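About Sokdale

Sokdale is a company that checks claims. Manufacturers, shops and now and then a council send us a product together with the things said about it on the box, and we find out whether those things are so. Very often they are so only on a good day, in a warm room, with a new battery. We write that down and send it back with the bill.

We should say straight away that we don't think much of "about us" pages. Most of them tell you that the firm is passionate, that it puts people first and that it was started round a kitchen table. Ours was started in a rented unit with a bad roof, by people who had worked for a larger testing house and had grown tired of the word "up to". Up to 1,000 washes. Up to half the energy. A bucket with a hole in it holds up to ten litres, for a while.

What we test

Household goods, mainly. Food boxes said to be leakproof, coats said to be waterproof, glues said to stick anything to anything, torches, doormats, draught strips, bin liners, garden hoses. We don't test medicines, car parts, toys for children under three or anything that has to be eaten. There are people with the right licences for that work and we will happily give you a list of them.

We also look at words. If a label says "eco-friendly", we ask the maker what the thing is friendlier than. Last year we asked that question 119 times in writing, and got 4 replies which we felt able to print in a report. The rest either sent us a leaflet or said the wording was a matter for the marketing department. We asked the marketing departments too.
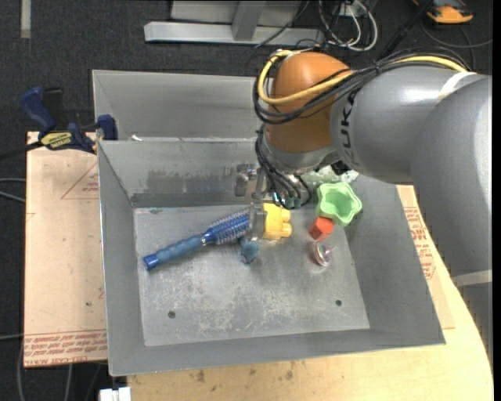 A metal bin with plenty of scratches on its floor.

How we work

You send us at least six of the product, bought from a shop and with the receipt. We won't take samples picked out by the factory. It may be that nobody would dream of choosing the best ones, but we would sooner not have to wonder. If you can't get six from a shop, wait until you can.

We then agree a plan with you. It says what we will do to the product, how many times, and what would count as a fail. The plan is signed before any testing starts and it doesn't change afterwards, however much you may wish it to. Clients do ask. One client asked us, once the results were in, whether a coat that let in water at the shoulders could be called "waterproof in most areas". Our plan didn't have a box for that.

Reports are short and in plain English. The result is on the first page, the method is on the second, and anything we aren't sure about gets a page of its own with the heading "Doubts". We have been told this page makes us look unsure of ourselves. Sometimes we are.

What we don't do

We don't give out awards, stars, rosettes or seals. You can't buy a Sokdale badge for your packaging, and if you have seen one, please write and tell us where. We looked into badges once, when business was thin. The sums were very attractive, and that was more or less what put us off.

We don't promise that a product which passed will go on passing. Makers change the plastic, move the work to another factory or make the lid a bit thinner, and the name on the front stays the same. Every report has an end date for that reason. After that date, treat it as history.

We don't offer "insights" either. Several people have tried to sell us software that would produce them.

Who owns us

Sokdale belongs to the people who work here. We turned down an offer from Ilturia, a packaging group, as we would have ended up marking our owner's homework. Ilturia said there would be a wall between the two sides of the business. We asked who would be paying for the wall.

We do share a water test tank with Stesholm, a small laboratory in the same yard, and we pay them by the hour for it. Stesholm also tests products for sale to the public, some of them in competition with us. Make of that what you like, but you ought to know.

Our record

We have finished 604 reports so far. Some of them were wrong. The worst was our first report on the Espiritu travel kettle, where we gave the boiling time for the wrong model and didn't notice until a reader wrote in. The corrected report sits next to the old one on our reports page, and the old one has stayed up with a red line across it. Three other corrections are listed there as well.

If you think we have got something wrong, say so and tell us which page. We answer every letter that names a page. Letters that only call us bitter are read out at tea on the last working day of the month, and then filed.

Visiting and writing

The office is open from 9.30 am to 4 pm and closed for most of December. Please ring before bringing anything large. We can't test things while you wait.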